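Wrist camera offset after changing gripper fingers

Ysaline Chevalier
Pick cell on a brown table, one arm, two-finger gripper, camera looking down past the fingers. After fitting longer fingers in the Guillot model, my picks on push-button switches land 106 counts off along the tray's long side. Yellow tray, one small part in it:
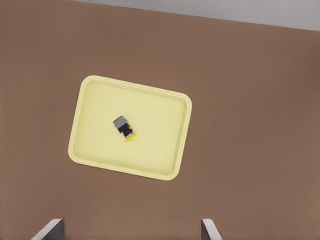 Drotlow
Which frame did you teach from? If the tool point still belongs to the old fingers, recalibrating the camera won't help. Post the tool offset.

Gonus
Had the same fault. Set the tool point first, then redo the hand-eye routine — 170 poses, fingers open. Check against a tray with nothing in it before you try switches lying on their sides.

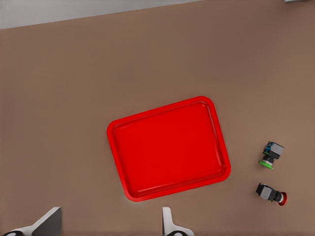

Cukedier, June
Edit by Gonus: the old offset file loads again at restart unless you delete it. Mine held at 2,606 cycles after that.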